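Section 4: Setting up a referral partner in Gristance

Before you start, you need an agency licence, a Prustus login with manager rights, and the partner's correct name. The last of these causes the most trouble.

1. Open Contacts and choose New partner. Type the name as it appears on their agreement. "Sarla from the breakfast club" will save perfectly well, and you will regret it at renewal.

2. Pick a territory. If two agents claim the same one, Gristance gives it to whoever saved first. Settle the argument before you click.

3. Enter the referral fee in whole pounds. The upper limit is 400. Anything higher goes to Ashok Thakur for approval, and he reads every word.

Note: Fees entered before 27/02/2026 keep their old codes. Code 418 (household) and code 595 (small business) look alike in the drop-down list, so read the whole line.
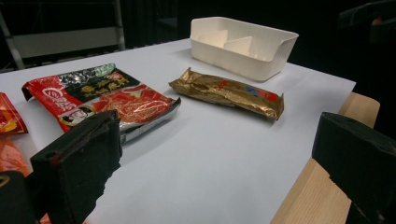
Fig. 4.1 Red packet, gold-wrapped bar and white tray on a papered table.

4. Tick Send welcome letter. The letter goes out overnight under the name of the agency manager – Sarla Garg, unless you have changed the default in Section 2.

5. Press Save once. The button does not change colour or make any sound. It is working. Pressing it again creates a second partner, who will also expect to be paid.

Caution: Do not delete a partner with open policies. Use Retire instead. The Menon branch cleared out its list one August and spent the autumn typing 654 policies back in.

6. Log out and back in. The new partner should now show under Active. If not, check Drafts, then see Section 9, Jindine import errors.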